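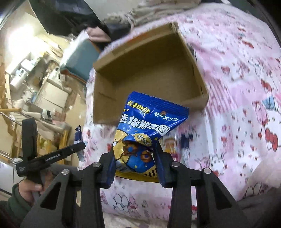 Hi Kendra,

Quick update on the snack box project for March, and it's mostly good news! The Funora grant covers 24 boxes this round, and as of this afternoon 18 are packed and taped, so there are six to go. I've been packing on the bed with the kitty sheet on it (best flat surface I've got) and it's gone way faster than the floor did last time.

The big change is the mix. We used to fill each box with one kind of snack, and the feedback from the Perley families was pretty clear – the kids want variety. So now every box gets a jumble of small packets, blue ones, red ones, whatever came in the last order, with the taller ones standing up so they don't get crushed.

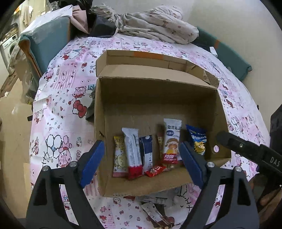
*Packets gathered along one side, with space left in the box.*

Money: we've spent over $1,000 on snacks, which is right where Slamet Nugroho and I planned to be. The boxes themselves cost us nothing. Carrasco gave us their used ones, so a few have creased flaps or a little tear inside, but they tape up fine.

One thing I'd love your okay on – can I put what's left of the postage line toward a second snack order? Slamet has the quote from Tinitow and they'll hold the price until the end of the month.

Next up is finishing those last boxes and printing the labels. I'll send the receipts separately.

Thanks so much!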